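Ratov linen room drive passes target ahead of summer

Fri 17 May

The Ratov community center has taken in 738 towels and washcloths since its linen drive opened in February, enough to restock the swimming pool, the fitness room and the first aid cupboard before the summer season starts.

The center began asking for donations after a stock check found that much of its linen was threadbare. Some of the bath towels had been in use since the pool reopened, and the washcloths in the fitness room had been patched more than once.

Noboru Oshima, who runs the linen room, said most donations came in at the front desk in ones and twos. The largest single delivery was 99 hand towels from Stinberg, the guesthouse on the river road, which is changing its colors this year.

"We asked for clean and we got clean," Oshima said. "The sorting took longer than the washing. People fold towels in every way you can think of, and ours have to fit a narrow shelf."

The center now rolls its towels and no longer stacks them flat. Rolled towels go in by size, with the thick ones on the bottom shelf and the thin ones above. Oshima said a shelf that used to hold one week of pool towels now holds two.

Anything too worn for visitors has been set aside for cleaning and for drying equipment. A further 13 bags went to the Mostia animal shelter, which uses old towels as bedding. The shelter will take more, but it asks that buttons, hooks and hanging loops be cut off first.

Shinji Higuchi, who teaches the Saturday swimming group, said the shortage had been felt most at weekends. "By the last class there was nothing left on the rack," he said. "Parents were sharing one towel between two children."

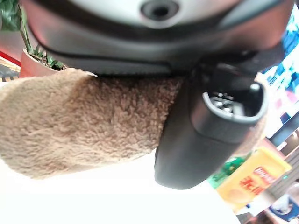 Ratov Community Center - Linen and Laundry Team

Tan and light brown towels are being kept for the fitness room, where they are easy to tell apart from the white pool stock. The thick looped ones take longer to dry and will go through the wash on their own day.

The drive stays open until the end of the month, but the center has enough bath towels and is asking only for washcloths and hand towels from now on. Bedding, curtains and bath mats cannot be accepted. Donations can be left at the front desk during opening hours, in a closed bag with the number of items written on the outside.

Four more shelves will be put up in the linen room next week. The room will be closed while the work is done - pool visitors should bring their own towels on those days.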